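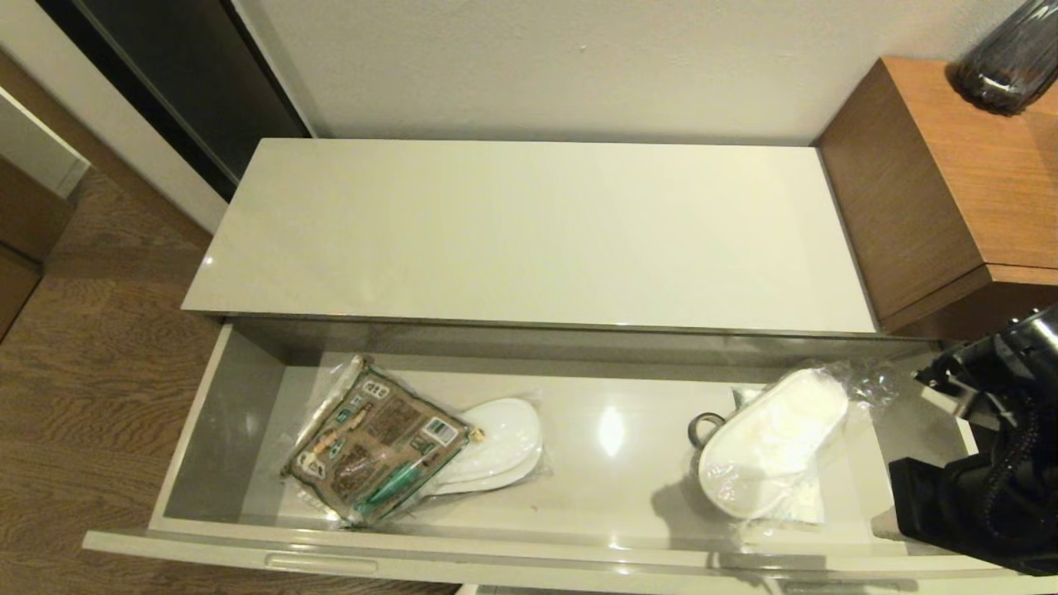
Breakaway Systems and Brake Controllers on Light Trailers
Speaker notes, Session 2
Presenter: Elias Hattar, Drimudden Towing Education
Notes revised 10/26/25

Opening

Welcome participants and confirm that everyone has the printed wiring chart. The session assumes a working knowledge of hitch classes and ball sizes. Those topics were dealt with in Session 1 and will not be repeated.

State the scope at the outset: electric drum brakes on single and tandem axle utility, boat and camper trailers. Surge brakes and air brakes are outside this session. Questions on either should be held for the break.

Slide 1: What the controller does

The controller supplies a variable voltage to the brake magnets. A time-delayed unit increases output on a fixed ramp once the brake pedal is pressed. A proportional unit senses deceleration and matches its output accordingly.

Pause here and ask who in the room has used each type. Participants who have only driven with time-delayed units often set the gain too high when they change over.

Slide 2: Mounting

Read the manufacturer's angle limits aloud from the handout. Stress that a proportional controller must be fixed rigidly to the dash or bracket. Hook-and-loop tape is not acceptable. The unit must not be placed where a knee or an airbag could strike it.

Slide 3: Setting the gain

Carry out adjustment with the trailer loaded as it will be towed, on dry, level pavement, with the brakes already warmed by a few gentle stops. Travel at low speed, apply the manual lever fully and note the response. If the wheels lock, reduce the gain. If the trailer pushes the tow vehicle, increase it. Repeat until braking is firm and just short of lock-up.

The setting changes with load. An owner who tows the camper empty to the storage yard and full to the lake has two settings to remember.

Slide 4: The breakaway switch

Spend about 9 minutes on this slide. The breakaway switch applies full battery voltage to the brakes when the pin is pulled. The battery that supplies it is carried on the trailer and must hold a charge independently of the tow vehicle.

Points to make:
The lanyard is attached to the tow vehicle itself, never to the safety chains or the ball mount.
It must be shorter than the length at which the chains come tight would leave the switch unpulled, with enough slack for a full turn.
Unplug the trailer connector before testing the switch. Some controllers are damaged by back-fed current.
Replace the pin promptly after a test. Leaving it out drains the battery and heats the magnets.

Slide 5: Grounds and corrosion

Most intermittent faults reported to the Daher workshop are traced to the ground connection. Show the sample harness and pass it around. Recommend a dedicated ground wire to the tow vehicle in place of reliance on the coupler, and dielectric grease on the plug before winter storage.

Provincial requirements differ on the weight at which trailer brakes become mandatory. Refer participants to their own licensing authority and do not quote a figure from memory.

Questions: 19 minutes. Collect the harness before dismissing the group.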